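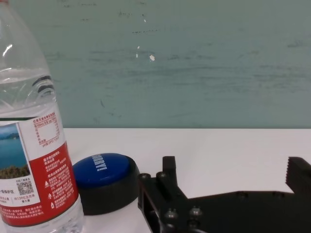
Figure 6-1. Wrist camera view: bottle, push button and open gripper fingers.

6 Comparing Finger Sets on the Two-Arm Station

Applies to Olex controller, Stondix finger sets
Revised October 23, 2025

6.1 Before you start

The comparison runs the same reach and close sequence with each finger set and logs the results under one session number. Complete the wrist camera alignment in Section 5 first.

CAUTION: Keep hands out of the space between the arms while the controller is in Run mode. The stop input must be tested at the start of every session.

6.2 Setting the test objects

1. Clear the table and wipe it with a dry cloth.
2. Place a capped water bottle upright between the two arms, toward the back of the table.
3. Place the push button on the table next to the bottle, dome up.
4. Open both grippers and move the arms to the Ready pose.
5. Check the layout in the head view against Figure 6-2.

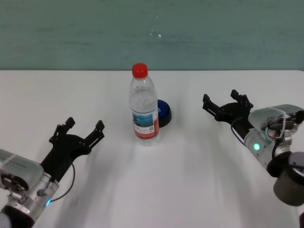
Figure 6-2. Head view: both grippers open and facing the bottle, button behind it.

NOTE: The button may be partly hidden by the bottle in the head view. Use a wrist view to confirm its position.

6.3 Running the comparison

1. On the Olex controller, open Tools > Grip Compare.
2. Enter the finger set code. The code for the standard serrated set is 2247.
3. Set closing speed to 40 percent and closing force to 8 N.
4. Select one arm. The other arm holds at Ready.
5. Press Start. The arm approaches the bottle, closes, holds for 60 seconds and releases.
6. Repeat with the other arm.
7. Change the finger set as described in Section 4.3 and run steps 2 through 6 again.

CAUTION: Do not raise the closing force to correct a slip. Stop the run, check the finger pads for wear and repeat at the same setting.

6.4 Reading the log

Each run adds one line to the Flovden log viewer. Compare the Slip and Width columns only between runs made on the same arm. Width readings differ between arms unless both have been zeroed in the same session.

If Slip shows a dash, the controller did not detect contact. Check the bottle position and rerun.

If the viewer reports "Pelupessy link lost", reseat the wrist camera cable and restart the session. Runs already logged are kept.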